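Ritholm Sky Survey – progress report to the Michalík Fund
8/18/25

Observing resumed in June after the mirror was recoated. The project has since logged 1,042 exposures of variable stars, against a target of 2,000 for the grant period. Losses to cloud were heavier than planned, and 11 nights were abandoned altogether.

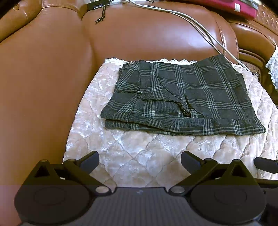
Brightness measurements for the first group of stars are complete and have been checked by Zdenka Stan. Two of the stars show periods shorter than those in our earlier list – both will be observed again before any result is submitted.

The Rolla spectrograph remains on loan until the end of the grant. Its guiding fault has been corrected and no further expenditure is expected under that heading. 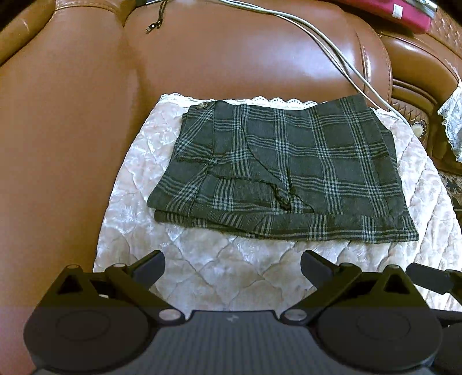 Public engagement is led by Iveta Gajdoš. The Prurker evening talks continue, and a new session for schools explains how star positions are recorded on a grid. Pupils begin with checked cloth, such as the dark plaid garment folded on the quilted seat cover, and give each crossing of the light bands a pair of numbers before moving on to a printed chart.

The Fund is asked to approve the carrying forward of the unspent travel allowance.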